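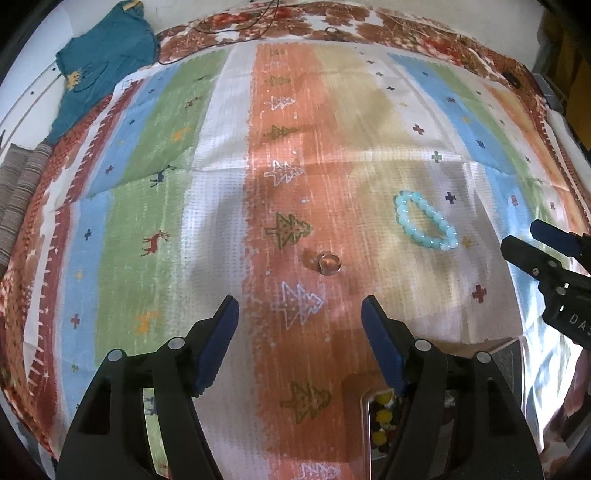 Woriteck
Why does my gripper width signal lag the wrist camera by a couple of frames? I log width at 39 Hz and resample it to the image timestamps before training. The policy closes late on small objects.

Stulthorpe
Check which clock each stream is stamped with. Width is usually stamped when the encoder is read, images when the driver hands them over, after exposure and transfer. Your images then carry timestamps that are too late, and the resampler pairs each one with a width from after the exposure. Move one finger sharply in view of the camera, cross-correlate the two signals, and subtract the offset before resampling. Ours was 19 ms on one unit and about 16 on the other, so measure per device. Interpolate linearly; nearest-neighbor adds jitter.

If the offset varies within a session, it's clock drift. Fit a line to it.

Nair
Same symptom for us, different cause. Action chunks were being executed from index 0 even though inference had already eaten several steps. Drop the stale ones.

Cletelville
did you try a lower learning rate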